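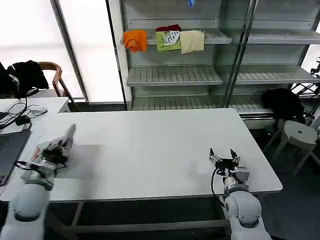

Two-arm bench with both grippers empty over the table.

The Stavska bench is a two-arm setup used to compare robot grippers on soft goods. It was built for the Sawatzky trials, in which grippers are scored on picking up, holding and folding cloth.

Each gripper is run through 200 grasps per item. A grasp counts if the item stays in the fingers for 10 seconds. 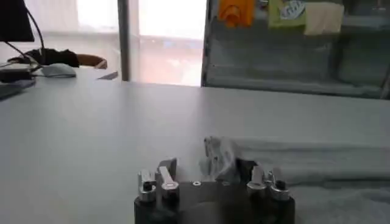
Thin materials are the harder class. Wide finger pads tend to slide over a single layer, while narrow tips can pinch it but leave creases.

Folding is scored separately. The Nakulham controller drives both arms – one may hold while the other moves – and logs finger position and motor current.

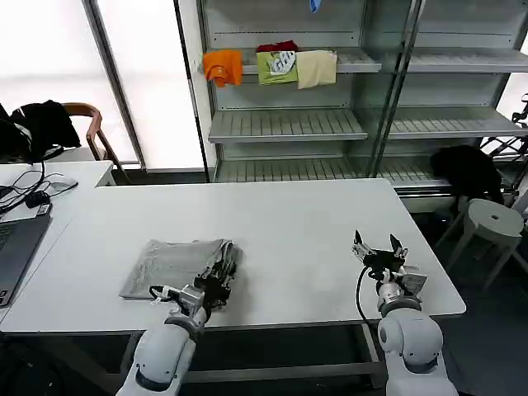

Layered cloth needs a wider opening and a slower close. The Fleltamard gripper, added in June, was set to 16 newtons for these runs.
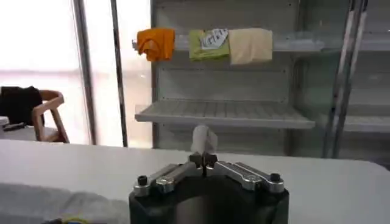
Small pieces are gripped at the fingertips only. Pads are replaced after 3,000 grasps, and the wrist cameras are recalibrated at the same time.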